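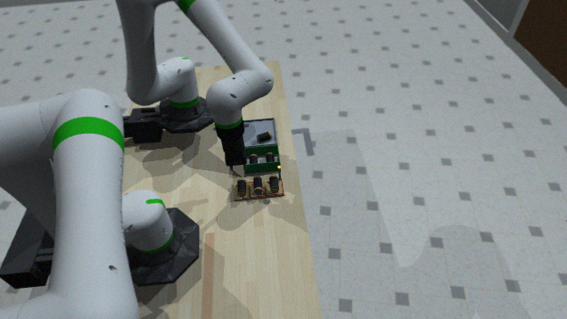 Two-arm sorting task, second arm keeps stopping early
Posted by Feng-yi Mak

Our college club in Sullton is doing the Plovia simulation challenge. Two arms share one table, and the black cylinders have to be sorted between a green bin and a grey tray. Each arm passes on its own. Run together, the right one stops above the table and waits until the run times out. Entries close in three weeks. What should we check? 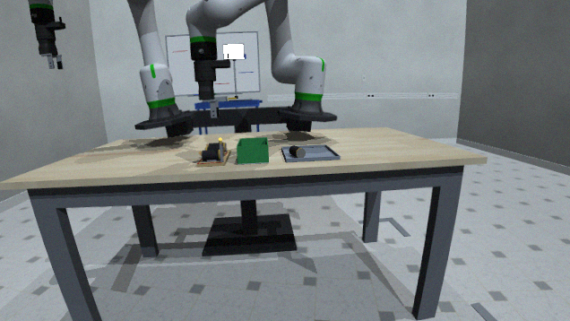 Replies

Irén Deák
Check your shared zone. We had the same trouble in February. Both arms asked for the space over the bin and neither gave it back. Release it as soon as the gripper is clear of the rim, before the arm goes home. Then log every request with a time. Our log was 629 lines and the fault was on line 3.

Wagner Guerra
Try a longer timeout? We set ours to 100 seconds.

Adalberto Magalhães
A longer timeout won't help if both are waiting. I'd do what Irén says, and give one arm priority. The Falcão team's notes have a short section on it.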